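4.3 What went wrong with the sorting runs

I'd love to tell you that the sorting task was the easy one. It was meant to be! We picked it as a warm-up for the Prosik controller, before the harder stacking work in section 5, and I had put aside a single afternoon for it. It ended up eating most of April, and the fault we found is the main reason this paper exists at all.

The job itself is simple. The arm picks up small coloured shapes from a wooden board and groups them by colour, one shape at a time, then backs off and waits for the next command. We ran it 575 times at the Bangate lab, with the same motion settings throughout (they're listed in the appendix, for anyone who wants to try this at home, so to speak). In 44 of those runs the arm carried on pushing downwards after it had already let go of a shape. Not very hard, I should say, and nothing got broken, but the arm had no business pushing at all, and the safety stop stayed silent every single time. 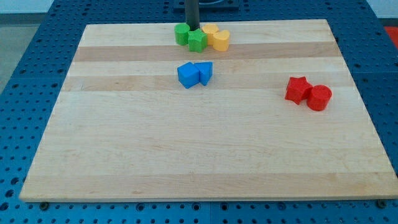 Figure 8. Shapes grouped by colour on the board: green and yellow near the post, blue in the middle, red to the right.

Hollis, reading an early draft, wrote in the margin that a stop which stays silent 44 times is a worse result than the pushing itself, and that I'd buried it halfway down a paragraph. Fair enough, so let me give it a paragraph of its own.

The safety stop watches the force at the wrist and cuts the motors when that force goes over a limit. What I had missed (for weeks, I'm sorry to say) is that the wrist reading gets set back to zero whenever the fingers open. It's a sensible thing to do if the arm is hanging in free air. But if the arm is already leaning on the board when the fingers open, the lean becomes the new zero, and from then on the stop can't see it. The controller thinks it's touching nothing and creeps down a bit further to look for the surface, and the push grows from there.

Once I knew where to look, it was easy enough to bring on at will. I lowered the release height by a hair and got the fault in 16 runs out of 16, which was a horrible sort of relief! Moving the reset so that it only happens well above the board made it go away in the repeat runs, and we've kept it that way ever since.

I'm still not fully happy, mind you. The Illis logger only saves the force reading after the reset, so I can't go back and say how hard the arm was pressing in the original runs. We now save both readings, and all the stacking results in section 5 were logged that way.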